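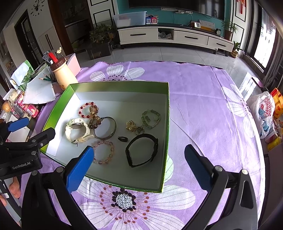 Bracelets, a bangle and a watch, from the small accessories end of things.

Part-Time Floor and Back Room Associate
Donden Secondhand, Ilo Street
Part-time, 22 hours a week, hourly pay, start in May

Donden is a secondhand store in some 3000 square feet of what used to be a carpet showroom. We sell clothes, housewares, books, lamps, and a great many things that were wedding presents. We have been open long enough that people now donate items they bought from us, and we price them again without comment.

We are looking for one person to split the week between the sales floor and the back room. The last person in the job left for dental school, and we are told teeth are easier.

What the job is

On the floor you will run the register, put things back where they belong, and answer questions. The most common question is whether we can do better on the price. The answer for items under ten dollars is no. For furniture the answer is on the colored tag, and the tag schedule is taped next to the register where customers can also read it, so please don't improvise.

In the back room you will open bags. People are generous, and they are also moving on Saturday and out of boxes, so a bag may hold three good sweaters, a waffle iron, and the contents of a kitchen drawer. You sort, you check for stains and missing buttons, you test anything with a plug at the bench by the sink, and you price using the sheet. Clothes go on hangers by size and then by color. We tried color first for one summer and would like to stop hearing about it.

Books are shelved by subject. Cookbooks sell. Diet books sell in January. Encyclopedias we can't take, and part of your job will be telling this to someone who has already carried them in from the car.

There are two fitting rooms. One has a door that sticks. You will learn the trick with the door in your first week and from then on you will be the one who gets called.

What the job is not

It isn't a styling job. You may have excellent taste and we would be glad of it for the front window, which changes every other Monday, but most of the day is hangers.

It also doesn't come with first pick. Staff can buy anything that has been on the floor for a full day, at 30 percent off. If a customer gets to the good coat before you do, you are allowed to be sad in the break room.

Hours

Tuesday through Friday, noon to 5:30. The Monday window change is extra, paid at the same rate, and optional for everyone except whoever lost the last coin toss. We close at 5:30 and mean it. Donations stop at 4, and what is left at the back door after 4 is the next morning's problem.

You would need to be free for some extra hours in the last week of August, when the students arrive and all want the same bookcase.

What you'd need

You should be able to lift 40 pounds and spend most of a shift on your feet. You should be polite to people who are wrong. Basic arithmetic helps, although the register does most of it. The register runs on a system called Cidia, which you won't have used before. It takes an afternoon to learn, plus one bad day when it decides every item is a lampshade. Call the number on the sticker and they will fix it.

Retail experience is nice to have. So is a little sewing, for buttons and hems. A second language would be very welcome at the counter. A driver's license is useful if you want to take on van pickups later, though the van is its own conversation.

You must be 18 or over. If you are allergic to dust, we like you and would suggest the library.

What we offer

$18.50 an hour, paid every two weeks. Paid sick time from the first day. A week of paid vacation after six months and another after a year. The staff discount mentioned above. A parking spot, if you have a small car and good nerves.

Tomić Bakery is next door and drops off whatever didn't sell at about 3 in the afternoon. We can't list this as a benefit for legal reasons, so consider it weather.

The building is heated well in front and less well in back. Bring a sweater, or buy one, see discount. The entrance is level with the sidewalk, and the restroom and break room are on the same floor as everything else. If you would need something set up differently to do this work, tell us and we'll sort it out.

How to apply

Bring a resume to the counter or mail one to the store, attention Hiring. One page is plenty. Please add a short note with the days you can't work and the best thing you have ever bought secondhand. We do read the second part, and it has settled a close call before.

Cover letters addressed to "Dear Sir" will be read with interest by the women who run the place.

We'll ask a few people in for a chat and a paid two-hour trial shift in the back room. Everyone who applies gets an answer, including the person who applies every year and only wants to know about the van.

The posting stays up until the job is filled. If it is still taped to the door, we're still looking.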